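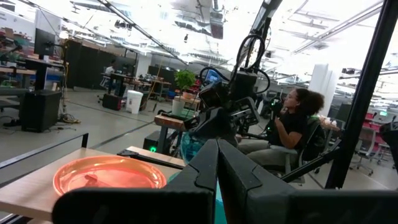 Moving from packing to robot operator — what should I ask before I sign?

I have been on the packing line at Pliletti in Zilthorpe for six years. In spring they set up a robot area and asked for people from the floor to learn to run the arms. I have done my trial shifts and they now want me to sign a new job description. The work is done from an office chair with a handheld controller, facing the arms across a table, and you move plates and small items about until the shift lead is happy with it. My old job was on my feet all day at 2,000 cartons a shift, so my knees are pleased. My hands and eyes are less pleased, and I find I'm more tired at home time than I used to be.

The new job description says "robot operator and associated duties". Pay stays the same for now. There is nothing in it about breaks, nothing about what happens if the robot area closes, and one line saying that recordings of my work "may be used to improve automated handling". Four of us have been asked. The packing line is keeping its other people until at least next June, we are told.

What would you want in writing before signing? And has anyone gone from line work to this sort of job and stayed in it?

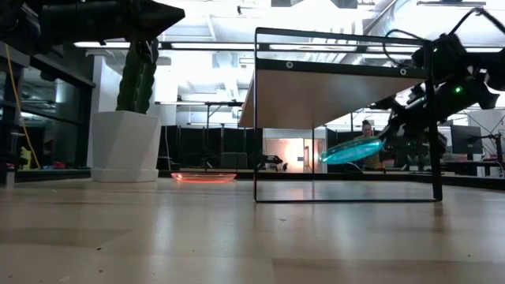 The disc job: one in the gripper, one flat on the table.

I've added the second photo as someone asked in the comments what the task looks like. We get a different one most weeks. The discs are harder than they look — you are judging the tilt by eye from your chair, and the metal frame doesn't leave you as much room as you would like.

Posted by cartons_and_tape, June 29, 2025

3 answers

greyoveralls
Accepted by the poster

I did this move at Kowalczyk, the Flesalville site, and I'm still in it. These are the points I'd want settled, in the order I'd raise them.

Right of return. Ask for a sentence saying that if the robot work stops, you go back to your old grade and shift with your service counted as unbroken. We got twelve months of this. Two of our group used it and had no trouble. One person who had signed early, without the sentence, had to apply for her own old job.

Breaks. Line breaks are set up for standing and lifting. Ours were changed to ten minutes in every hour away from the controller, and that has to mean away from screens as well. Before the change I had a sore thumb for weeks. Report yours now if your hands hurt, in the accident book or whatever you use, so there is a date on it.

The job title. "Associated duties" can mean sweeping up, or it can mean being sent back to the line to cover sickness while also being expected to finish your robot work. Ask for a list. Ours ended up with cleaning the grippers, resetting the table and filling in the fault sheet.

Targets. Find out if there is one. We were told there wasn't, and then a number went up on the board in the second month. Mine was 60 completed runs a shift. It was reachable on easy tasks and silly on the awkward ones, and they did split it by task after we complained.

Pay. If it's a new skill it should be looked at as a new grade. "For now" is not a review date. Get the month written in.

On the recordings line, I signed mine. Read the answer below before you do the same.

half_past_two

The recordings are the part I would slow down on. Ask what is kept: only the movement of the arms, or video with you in it as well, and whether your name is stored with it. Ask how long they keep it and who outside the company gets it. Then ask whether it can be used to measure you or discipline you. My employer added "will not be used for individual performance management" after one email from the union rep.

As for whether you are helping to replace your own line, probably in part, yes. I did 1,552 runs in my first stretch and the sorting bench I came from went from five people to three over the following year. They were moved to other departments and no one was let go, but the bench jobs did go. I'd want to be consulted on that before it happens, so ask for it as a group of four. It is harder to put off four people.

zilthorpe_nights

just sign it, sitting down beats the line any day. mate of mine did 877 hours on one of these and says its like a computer game. ask for a better chair though

cartons_and_tape (poster)

Thanks all. I have asked for the return clause and the list of duties, and the four of us are sending one email about the recordings. The thumb is going in the book tomorrow. Will post again when they reply.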